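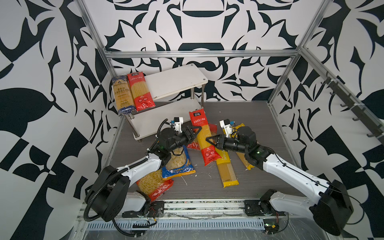
*Big black-and-white pattern, little white shelf, pasta crumbs.*

March 13, 2022

So I finally added up what I spent on takeout this winter. I'd been putting it off since before the holidays, and last night I sat down with my bank statements and a cup of tea and went line by line with a highlighter like a very sad accountant. $1378. That's from October to now, for one person, and it doesn't include coffee (I am not ready to look at coffee).

I went and lay on the couch for a while after that.

The worst part is that I like cooking! I've got a shelf full of cookbooks and opinions about onions. What happened is that I started the new job, the commute got longer, and I'd come in the door at seven with my coat still on and my thumb already opening the app. Half of it wasn't even good. There was a stretch in January when I got the same noodle soup so many times that the delivery guy stopped looking at the apartment number. I remember maybe two of those meals as being nice, and one was my birthday.

Anyway, this is the month I'm going back to cooking on weeknights, and I've already done two weeks of it, and I want to write down how it's going while I'm still pleased with myself.

## The rule

There's one rule and it's a small one. I have to put a pot of water on before I take my coat off.

That's the whole system. I don't have to know what I'm making. I walk in, I drop my bag, I fill the pot, I turn on the burner, and then I can go do whatever I like for ten minutes. By the time I've changed my shoes and read the mail there's boiling water in my kitchen, and it feels rude to waste it. I've tried meal planning properly before. I had Jolleo on my phone for most of last year, with the little color-coded grid and the reminders, and I'd spend an hour filling it in and then ignore it by the second night. It would tell me to defrost something at lunch when I was nowhere near my freezer. I deleted it in the end and I haven't missed it one bit.

Boiling water mostly means pasta, of course. Sometimes it means eggs, or rice, or dumplings from the freezer, and once it meant I made a very large amount of tea. But mostly pasta.

## Short shapes only

I've come around to short pasta in a big way. I grew up in a spaghetti house, and I used to think anything else was for kids or for potluck salads, but when you're eating alone on a weeknight with a book propped against the pepper grinder, you want something you can spear without looking. Spaghetti needs both hands and your full attention. Short tubes you can eat with a spoon out of a bowl on your lap, and I have.

They also reheat better. Leftover spaghetti sets into the shape of the container and you have to sort of pry at it. Leftover tubes just loosen up with a splash of water and a minute on the stove, and then you can fry them in butter until the edges go brown and crunchy, which might be the best breakfast I've had all year. (Put an egg on it. Put chili flakes on the egg.)

The store brand at Foris is 95 cents a package and I can't tell the difference between that and the fancy one with the drawing of a mill on it. I did a taste test and everything, with my eyes closed, at the counter, like a person with no plans. I picked the cheap one as the fancy one. So that settled that.

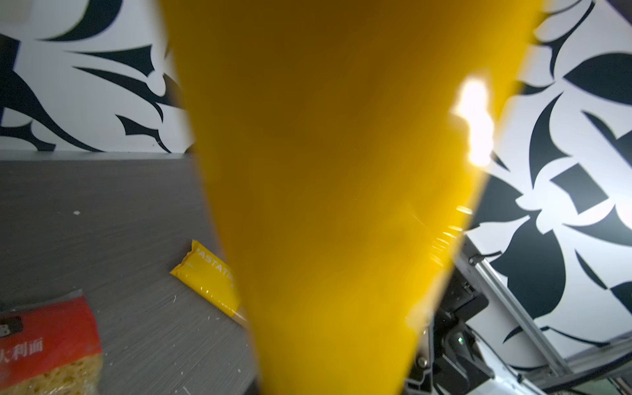 *Very yellow up close, with more of that black-and-white wall behind.*

## What I've been putting on it

Okay, the useful bit. These are the ones I've made more than once, which is the only kind of recommendation I trust from anybody.

**The onion one.** Two big onions, sliced, in more butter than you'd admit to, on low heat. This takes forty minutes and you can't hurry it, so it's for nights when I get home early. Salt at the start. A spoonful of pasta water at the end, lots of black pepper, any hard cheese. It makes the hallway smell so good that I feel a bit guilty about the neighbors.

**The lemon one.** Zest of a lemon, juice of half of it, olive oil, grated cheese, pasta water, stir like mad. I messed this up twice by putting the cheese in while the pan was still on the burner, and it went into strings. Take the pan off the heat first and count to twenty. Frozen peas if you want a vegetable to be present.

**The can of chickpeas one.** Garlic in oil, then the chickpeas, then mash some of them with the back of the spoon and leave the rest alone. Rosemary if you've got it. Tomato paste, a good squeeze, and let it go dark before you add any water. This is the one I make when there's nothing in the house, and it's the one I look forward to most.

**The spicy one.** There's a jar of lime pickle in my fridge from Namboodiri, the little grocery next to the dry cleaner, and one night I stirred a spoonful into some yogurt and put that on hot pasta with a lot of cilantro. I know. I'm not claiming it's anybody's tradition, I was just hungry. But it was sour and hot and salty and I made it again two days later. Take the yogurt out of the fridge early or it cools everything down.

I had a fifth one with canned tuna but I've gone off it, so no.

## Salt, timing, and the thing about the lid

I undersalted my pasta water for my entire adult life. I was putting in a pinch, the way you'd salt an egg. Now I put in a proper spoonful and the whole dish tastes like somebody else made it. If you only change one thing, change that.

On timing, I start tasting two minutes before the package says to. My stove runs hot on the left side and my pot is thin, so the number on the package is a suggestion at best. I like it a little firm, and then it finishes in the sauce, and if I get distracted by the phone I've still got some room before it goes to mush. If you're making a baked thing, pull it out even earlier than that. I learned this from a tray of baked ziti I brought to a potluck, where it could be cut into squares and lifted out with a spatula, like cake. People were kind about it.

And I keep the lid on until it boils and then off once the pasta's in. I've scrubbed starch off that left burner enough times. 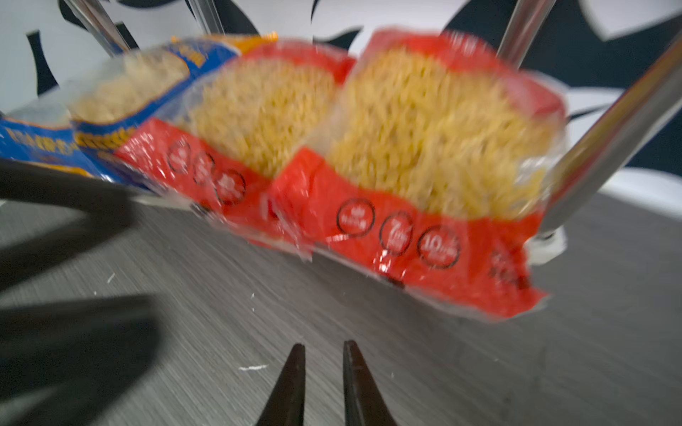

*Four packages of dried pasta in a row, red labels on the two big ones.*

## The cupboard

I cleared out the cupboard too, since I was being a new person. It's one of those deep ones that goes back into the wall where things disappear, and I pulled everything out onto the kitchen floor and sat in the middle of it. I found three opened bags of the same brown sugar, all hard as bricks. I found lentils that had moved with me from the apartment on Ellora Street, which was two apartments ago. I found a jar of something dark with no label that I decided not to open.

What went back in is much less. Dried pasta at the front where I can see it, then cans, then rice and flour, then the baking stuff I use twice a year at the very back. I've got one open bag of pasta going at a time, and the end gets rolled down tight and held with a clothespin. I used to pour everything into matching glass jars, and they looked great, but I'd throw out the bag and then have no idea how long anything was supposed to cook. Bags stay bags now.

I also moved the takeout menus out of the drawer by the stove. They're in the hall closet under the vacuum attachments. I haven't thrown them out. I'm not made of stone, and the noodle soup place really is very good when it's raining.

## Where I'm at

Two weeks, and I've ordered in once. That was after the dentist, when half my face was numb, and I think it's allowed. I've put $100 in an envelope from what I would have spent, and I'm supposed to be saving it for a heavier pot, though I did walk past a pair of yellow sandals yesterday and stood at the window a bit too long.

The chickpea one is tonight. I've got the rosemary this time. If you have a short-pasta thing you make when you're tired and there's nothing in the fridge, please leave it in the comments, I'm running low on ideas and I'm not going back to the tuna.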